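4 min read

Wanted: people who don't believe in decluttering

Most of what gets written about clearing out your home is written by someone with a method to sell. You buy the book, you fill the bags, you feel lighter for a fortnight, and by June the hall cupboard won't shut again. We have read a lot of these books. We have also read the studies that are supposed to back them up, and a fair number rest on asking people how they feel on the afternoon they finish, which is a bit like reviewing a diet at the end of the first lunch.

Urnero is a small research outfit that looks at how people live with their belongings. We are looking for 13 households to take part in a study that lasts eight months, long enough for the glow to wear off. We would like to find out what happens to the stuff, the space and the people once the enthusiasm has gone.

You don't have to be untidy. You don't have to want to change. In fact we would be glad to hear from anyone who has tried one of the well-known systems, given it up and never missed it. The people who usually sign up for this sort of thing are already half converted, and their results say more about them than about the method.

What we'd ask of you

At the start, one of us visits for a morning and goes through two storage spaces of your choosing. It could be a wardrobe and a shed, or a kitchen drawer and the space under the stairs. We write down what is there. We don't comment on it, and we don't suggest you part with anything.

After that you keep a short diary, one entry a week, on whatever day suits (most people in the trial run settled on Wednesday). You note what came into those two spaces, what left, and anything you went looking for and couldn't find. It takes around 10 minutes. If you miss a week, leave it blank. Please don't fill it in afterwards from memory – we'd sooner have a gap than a guess.
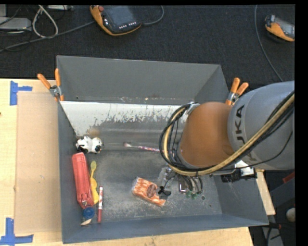 Half the households will also be given a set routine to follow, taken from the kind of advice you see everywhere. The other half will be left alone. Which half you land in is decided by a draw, and we can't swap you, however politely you ask. If you are in the group left alone you may feel you've been given nothing to do. That group matters just as much to us, and it is the one most earlier work left out.

There is a second visit at the end, to the same two spaces, and a chat of an hour or so with whoever in the house is willing.

What you get

£110 per household, half after the first visit and half after the last. If you drop out you keep what you've been paid. There is no voucher, no prize draw and no free storage box. We take no money from anyone who sells shelving, containers or advice.

We are not promising you a calmer home. We don't know whether you'll get one, and we'd be suspicious of anyone who said they did.

Who can apply

Anyone over 18 who expects to stay at the same address for the whole study. Renters are welcome, as are shared houses, provided everyone who uses the two spaces agrees. We can't take people who organise homes for a living, or who are in the middle of clearing a relative's house. That second case deserves a study of its own.

How to apply

Write to Daranee Srisuk, who runs the study, with a few lines about who lives with you and which two spaces you have in mind. Don't tidy them first. Jui-lin Yip handles the diaries and can answer questions about what we keep and who sees it. The short version is that your name is held apart from your entries and no item is ever listed next to an address.

We will reply to everyone, including those we can't take.

Last updated: June

Related
Does a bigger house mean more stuff?
Diary keeper wanted, part time
What we got wrong in the trial run
Lofts: a short and doubtful history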